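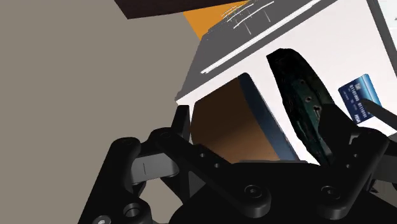 *Gripper and white holder, simulated view.*

Futden is looking for a currency data analyst to join the exchange rates desk at our Cuncombe office. The post is full time and permanent, and it reports to Liya Kassa, head of rates.

Futden collects daily buying and selling rates from banks and licensed money changers and publishes them as reference tables. Import firms, travel companies and a few local newspapers use the tables. We currently cover 26 currencies and take in 2,545 quotes on a normal business day.

## The work

- Check incoming quotes each morning and flag the ones that look wrong
- Call or email money changers when a rate is missing
- Keep the historical tables up to date, including old series that were redenominated
- Write a short weekly note on reserve figures and central bank rate decisions
- Help Haf Foulkes move the archive from Vrabec, our old database, to Mudness

The move to Mudness started in July and is nearly 50 percent done. Expect it to take up a good part of your first year.

## What we need

You should have two years of work with financial or statistical data, and be comfortable with spreadsheets and basic SQL. A degree in economics is useful — we will also look at bank teller or foreign exchange counter experience. Early starts are part of the job. The morning check begins at 6:30.

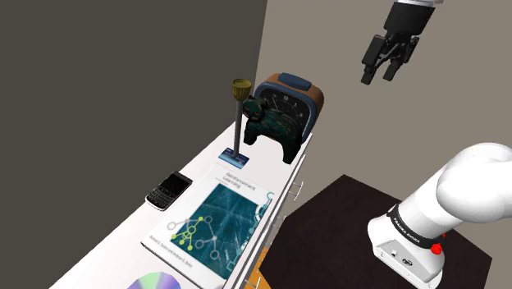 **Do I need to have used Mudness before?**

Training is given in the first two weeks, and Haf Foulkes will be on hand after that.

## How to apply

Send a resume and a one-page letter to Morfudd Gwilliam in the Cuncombe office by 2026-09-18. Please name two references. Shortlisted applicants will get a data-checking exercise to do at home, and we will reply within 10 working days of getting it back.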